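Projects > Kaltmont > Table clearing > Gallery

Table clearing in simulation

Kaltmont is our test set for one question: can a robot arm with two fingers clear a table the way a person does after supper? Han-gyeol So built the rooms and I wrote the scoring. We ran it through November on the Flernthorpe machines, mostly overnight.

All of it is rendered. We don't own enough dishes to break at this rate, and a rendered table can be set again in a second. The price is that a grasp that works on the screen may not work in a kitchen, so please read the numbers with that in mind.

1. Mixed table, drawer open

Dishes, a fork, a piece of fruit and a blue card, with a drawer standing open beside the table. The arm has to decide what to go for first. 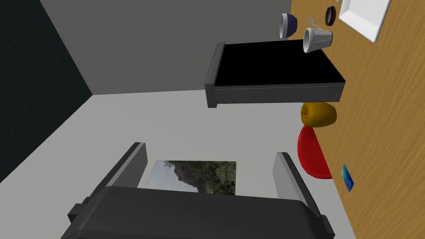

Choosing took longer than we expected. The planner likes whatever is closest to the fingers, and the closest thing is often a bad choice. Bowls near an edge get pushed before they get held. Han-gyeol added a rule that anything close to a drop is taken slowly and from the inner side. That cost time on every run, and we kept it.

Small flat things are still the worst. A card has almost no height for the fingers to close on, and our planner has no trick for sliding it to the edge first, as you would with your hand.

We ran 978 attempts on mixed tables. In 646 of them the first object was picked up and put down where it should go. We did not score the full clear in this round. Most runs stopped well before that, usually after a dropped fork.

2. Plate by the rim

A patterned round plate on the wood, with the two fingers at its dark rim. A white serving plate and a ribbed cup lie to the left of it.

Plates are scored separately from the rest. A person slides a thumb under and lifts without looking. The gripper has to straddle the rim at the right angle, and if it closes a little high it slips off. Soo-ah Noh wrote the rim finder, now in version 2. It copes with painted plates better than the first one did, which used to take the pattern for the edge.
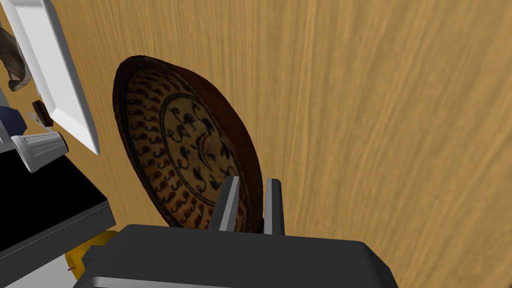
3. What comes next

The Keogh set will have 800 new layouts, with more cutlery and stacked bowls. Soo-ah wants wet dishes too, but the simulator handles water poorly and I would leave that for later. For now I would not let this planner near my own table. Layout files and scoring scripts are on the Flirkport server, in the same folder as before.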